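Saturday at Kamata, and I'm still buzzing! I went along mostly for the gripper comparison (we've been going round in circles on grippers at work for months), and the bedroom demo was the one I kept wandering back to. Two arms, a double bed and a crumpled black top to sort out. 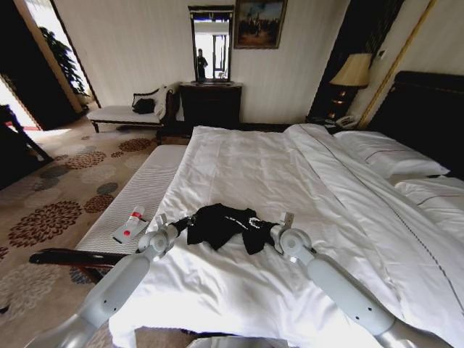
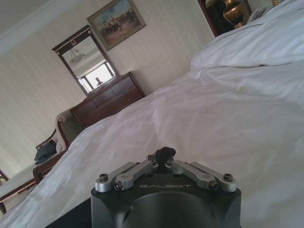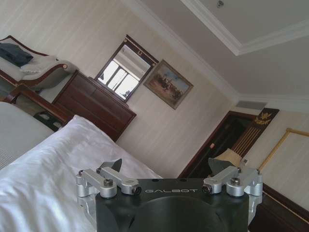 The big bed view is the head camera, the other two come from the wrists, and I hadn't realised how differently you'd judge a grasp from each. From up top you get both arms and the whole garment, lovely for planning. The wrist views lean all over the place, but the linkage is right there in your face, and for thin fabric I'd want that every time.

Junpei Wada reckons I've got it backwards, and that a wrist camera only earns its keep in the last 10 centimetres, so you may as well spend the money on a better head unit and softer fingertips. We argued about it all the way to the coffee cart!

After lunch I had a go on the Bramitard controller, then the Erka one. The Bramitard is lighter in the hand but I kept overshooting, and it took me five tries to pinch the corner of a tea towel. Erka's has a stiffer trigger and I got it on my second go (my forearm was complaining by then, mind you).

Jurik had nearly 500 grasp trials printed out on a wall, colour coded by fabric. Silk was a sea of red. I've asked them for the spreadsheet and will post it when it comes through.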